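4.2 Where people choose to sit

The most exciting result of the Kenuretti study was how early the seating pattern settled. We followed 34 residents through the shared work hall for 11 weeks, and by the end of week 3 most of them had a place they came back to. The floor plan had been drawn up by Fludora to keep people moving – it plainly did the opposite, and we were delighted to see it! 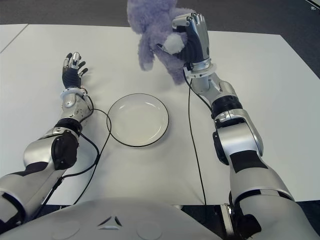
Seats near a wall filled first, then those with a view of the door. The middle of the hall stayed open until late morning, even in August, when the wall seats were hot and the center was the coolest spot in the building. Hodžić found the same order of filling in reading rooms, so we had hoped for something similar, but the match was far closer than we expected.

Figure 2. The work hall at Kenuretti.

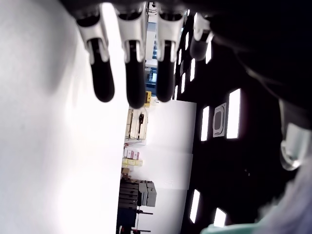 One resident objected that habit had little to do with it, and that she kept to her corner only for the light in the afternoon. Her point is a good one. We went back to the diaries and found 2 more entries that named daylight as the main draw, and both came from people on the west side. Section 5 takes up window position in full.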